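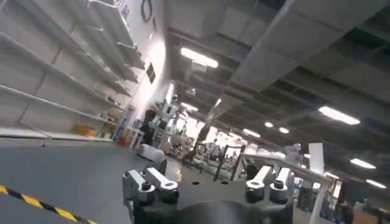 The laundry task entered its second collection period in April. Aleksi Eskola and I are responsible for the recordings, which will be used to train the policy that Trajkovski intends to evaluate later in the year. The target is 400 accepted examples.

Each example covers one portion of the task: opening the door, loading a garment, or closing the door.

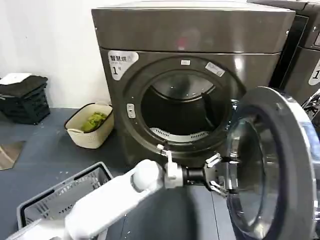 Door examples have proved the most demanding. Of the first 103 submitted, 28 were returned by Nilmini Hettiarachchi, in most cases for a pause of more than seven seconds. I have asked that short corrections be kept, as the policy should learn to recover from a poor grasp.
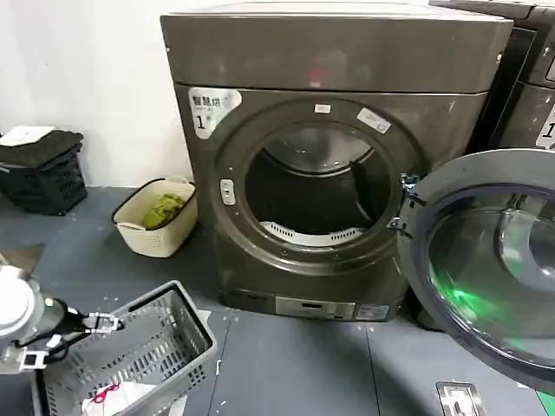
Baskets are to be moved slightly between examples, and garments dropped back in without folding. Operators change at noon.
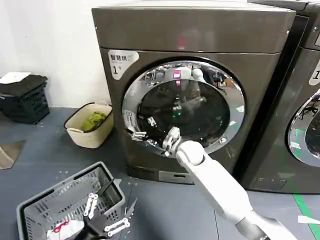 Rejected recordings are stored separately with a written reason. The review on Thursday will decide whether the pause limit should be relaxed for loading.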